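**Ticket 899 — guild potion-brewing event: XP bonus not applying in Clondwood**

Opened by: Wenceslao Espinoza
Assigned to: Jarmila Vondráček
Status: waiting on reporter

**Wenceslao, Sunday, 8:10 pm**

Hi there, and thank you so much in advance for looking at this! I host the brewing party for our guild, Triltanen, and we had such a good turnout this time that I feel a bit bad complaining. The trouble is that everybody who joined through my invite got the party banner, but the double XP never kicked in. People were brewing away in the Clondwood alchemy hall and getting the plain 421 XP per potion, the same as any other night. I logged out and back in, I re-sent the invites, and I even disbanded the party and started over — same result each time.

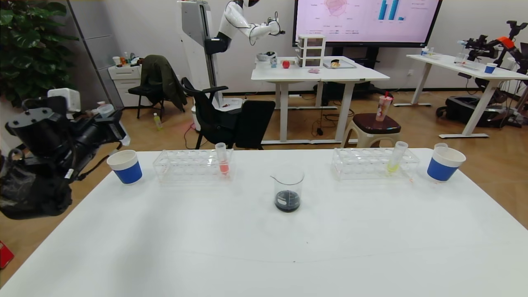 My first guess was the recipe, so I had everyone switch. We went from the Tarkus tonic to the simple color draughts, which are the ones the new players like best anyway. The pink-red and the pale yellow go in first and you want that dark blue-black at the bottom of the beaker, and any of the three should count as an event potion according to the festival page. No bonus on any of them. Wouter Claeys joined later from a friend's invite and his bonus worked right away, which made me a little jealous, I have to admit.

**Jarmila, 9:25 pm**

Hello Wenceslao, and thanks for such a careful write-up, it saves me a lot of asking. I can see your party in the event log and the banner flag is set the way it should be. The bonus flag is missing for you and for the members you invited. Could you tell me whether you moved realms after creating the party? Hudec realm was restarted that evening, and I'd like to rule that in or out before I bother Vlastimil Havlíček on the server side.

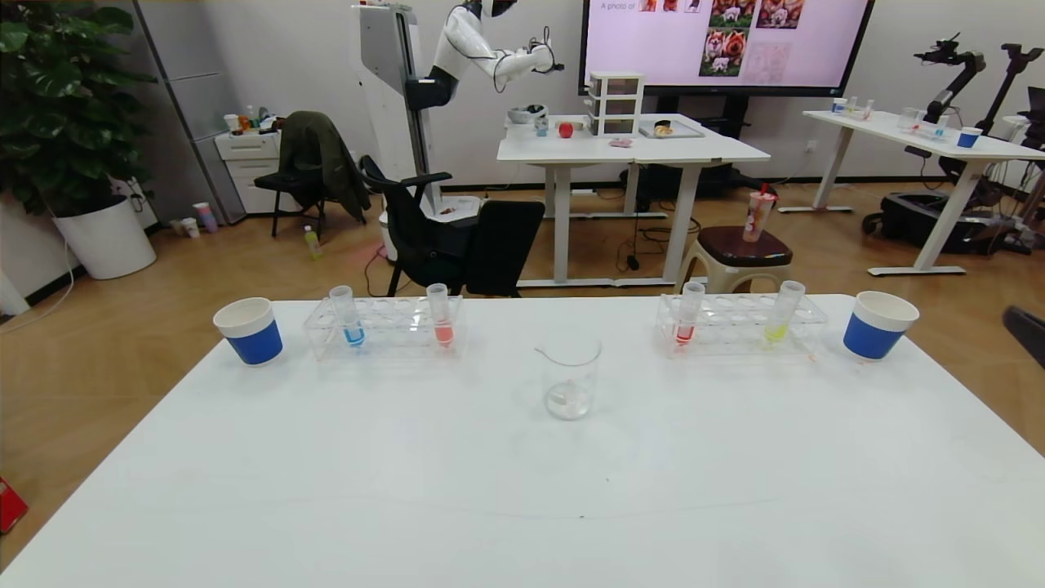
Also, please try the following when you have a quiet minute:

1. Leave the party completely and wait for the banner to disappear.
2. Go to the realm you plan to play in.
3. Create the party from the festival board, then send the invites.
4. Brew 2 potions and write down the XP for each.

**Wenceslao, 9:50 pm**

Oh, you may be on to something! Yes, I made the party in Hudec and then we all hopped over because it was crowded. I'll redo it your way with whoever is still awake.

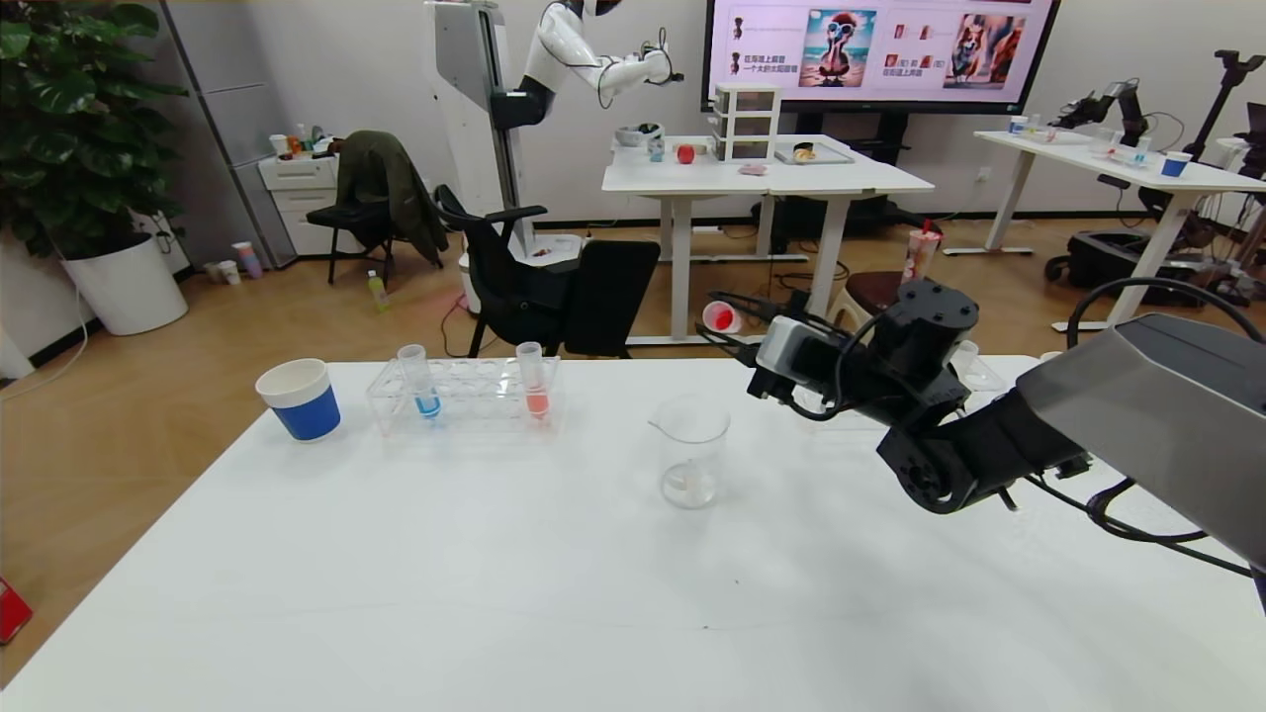 One more thing while I have you, and it can wait if you're busy. The brewing tutorial still seems to trip up our beginners, and I ended up explaining the color order in chat more than once. I told them to get the blue tube and the light red one into the rack and leave the beaker empty until both are ready. If the in-game hint could say something that plain, I think folks would be very grateful.

**Jarmila, 10:05 pm**

I've passed the hint suggestion along to Vlastimil Jelínek, who writes the tutorial text. Leaving this ticket open until I hear how the 2 test potions go.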